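印刷する | メールで送る

件名:在庫同期が夜中に止まる件(たぶん解決、でもまだ見てます)

どうも、Flornuraの通販まわりを一人で見ている者です。サポート窓口とのやりとりがあちこちに散らばってきたので、ここに時系列でまとめておきます。同じ症状の人がいたら参考にしてください。長いです、すみません!

まず症状から。うちは花器と園芸用品の小さなネットショップで、在庫は倉庫側のソフト「Ghauri」に入っていて、それを「Itula」という連携ツールがショップに流してくれています。年末まではほんとに何の問題もなく動いていました。それが1月に入ってから、夜中の自動同期が途中でぷつっと止まるようになったんです。朝起きて管理画面を見ると「処理中」のくるくるが回りっぱなし。エラーも出ない。メールも来ない。出てくれたほうがまだ気が楽なんですけどね……。

止まる場所は毎回同じで、商品データの127件目でした。全部で700件以上あるので、後ろのほうの商品は前日の在庫数のまま朝を迎えるわけです。おかげで売り切れの鉢が売れてしまい、お詫びのメールを書くはめになりました。お客さんが優しい方で助かった。

最初に疑ったのは回線です。事務所のルーターがそこそこ年季もので、前にも夜中に再起動していたことがあったので。ログを見たら再起動はしておらず、念のため手持ちの別のルーターに替えてみても同じ。次にItulaのトークンの期限切れかなと思って発行し直しましたが、これもだめ。手動で同期ボタンを押すとやっぱり127件目で止まります。つまり時間帯は関係ないんですよね。ここに気づくまでに二晩かかったのが情けない。

で、127件目って何だっけと思って一覧を並べ替えたら、素焼きの鉢カバーでした。見た目は普通の商品です。名前も値段も在庫数も入っている。試しに非公開にしてみたら、今度はちゃんと最後まで流れました。おおっと思って公開に戻すと、また止まる。もうこの子が犯人で間違いない、でもどこが悪いのかさっぱりわからない、というところで一回あきらめて寝ました。 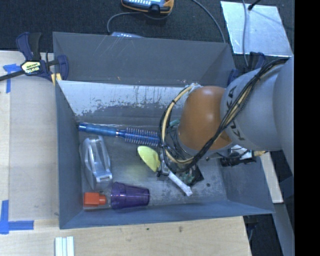
大阪、1月26日

翌朝、Itulaのサポートに上の内容をそのまま送りました。担当してくれたのはHiba Houraniさんという方で、返事がとにかく早い! 昼前にはもう最初の返信が来て、「その商品の説明欄をテキストで書き出して、加工せずに送ってください」とのこと。コピペだとだめだそうで、必ずGhauriの書き出し機能を使ってくださいと念を押されました。

書き出しの場所がちょっとわかりにくいので書いておくと、「商品」→「一括操作」→右上の歯車→「生データ」です。歯車が出ない人は権限が「閲覧」になっている可能性があります。私は最初それで、管理者なのになぜだと騒いでしまいました。普段使い用のアカウントで入っていただけでした。はい。

送って一時間くらいで、原因っぽいものが見つかったと連絡が来ました。説明文のいちばん最後に、目に見えない制御文字が9個くっついていたそうです。画面では改行すら出ないので、そりゃ見てもわからないですよね。Itulaの先月の更新で文字の読み込み方が変わったらしく、前は黙って捨てていたものを律儀に待ち続けてしまう、という説明でした。年末まで動いていたのはそのせいか、とここでやっと腑に落ちました。

じゃあその文字はどこから来たのかというと、これはうちの側の話です。鉢カバーの説明文、メーカーのStaltariさんからもらった表計算ファイルから私が貼り付けたんですよ。12月の忙しい時期に、中身もろくに見ないで。ほかの商品は手打ちだったので無事だったみたいです。

直した手順です。

1. 該当商品の説明欄を全部消して、空のまま保存する
2. メモ帳に貼った文章の末尾を消して、最後の一文だけ打ち直す
3. 説明欄に貼り直して保存する
4. Itulaの画面で「待機中のジョブを破棄」を押す
5. 手動で同期する

4を飛ばすと、止まったままの古いジョブが先に走ろうとして、また固まります。私は飛ばしました。Houraniさんに「ジョブは破棄されましたか?」と聞かれて、あっ、となりました。破棄してからもう一度回したら、4分ちょっとで最後の商品まで完走! 朝のコーヒーが冷めているのも忘れて画面に拍手してしまった。

まだ残っている件が2つあります。

ひとつは、止まったときに通知が来ない問題。Itula側で「一定時間進まなかったらエラー扱いにする」修正を検討中だそうですが、時期は未定とのことでした。それまでは、朝いちばんに管理画面の最終同期時刻を見る習慣にします。目覚ましの名前も「同期見た?」に変えました。

もうひとつは、在庫数のずれの後始末です。同期が途中で止まっていた間の注文を、Ghauriの出荷履歴と一件ずつ突き合わせています。小さい受け皿のシリーズだけ妙に数が合わなくて、これは同期とは別に、単に私の入力ミスの気がしています。色違いの品番が末尾一文字しか違わないの、どうにかならないものか。

あと、Staltariさんの表計算ファイルをほかにも使った方は、説明欄の末尾を一度確認したほうがいいと思います。Ghauriの検索窓に制御文字は打てないので、生データを書き出して文字コードが見えるエディタで開くのが早いです。私が使ったのは無料のやつで十分でした。

チケットの状態は「経過観察」のままにしてもらっています。三晩続けて完走したらこちらから閉じる約束です。昨夜の分は無事に通っていました。

印刷する | メールで送る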